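Call for participants: people who pack and unpack things for a living, to pick holes in a code of practice

Tindall is looking for 2 packers, shelf stockers or returns clerks to join the Lastdale review of its draft code of practice for hand-held gripper work. Paid by the hour. Apply before the end of June.

The draft runs to 162 clauses. We wrote most of them and we don't trust all of them. Too many read well in a meeting and fall apart once somebody has to reach into a carton. Clause 14 says an item must be "presented in a stable pose." Stable according to whom? A folded pad may stay put on its edge until the thing beside it gets moved. The clause is silent on that, and so is the standard we borrowed it from.

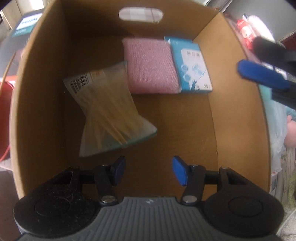
We also want a fight over the word "success." Under the current text, an item that ends up in the right box counts as a pass, even if the bag got squashed on the way in. The Sarklow site passed 619 tasks under that rule. We would like to know how many of them a person who has to answer for damaged stock would have passed. Our guess is fewer.

What you would do: work through tasks by hand and with the grippers, mark every clause you think is vague, useless or written to make somebody look good, and say so in plain words. Sessions start at 8:30 a.m. at our Pamodmont building and finish by 1 p.m. No report writing. We'll take notes.

You need at least 2 years in packing, stocking or returns. You don't need a degree, and you don't need to like robots. If you sell automation equipment, or used to, please don't apply.

What we can't promise: that the final code will follow your advice. Lastdale has the last vote. We will publish every objection next to the clause it concerns, including the ones we lose.

To apply, send us half a page about a work rule you had to follow that made no sense, and what you did about it. No resume, please.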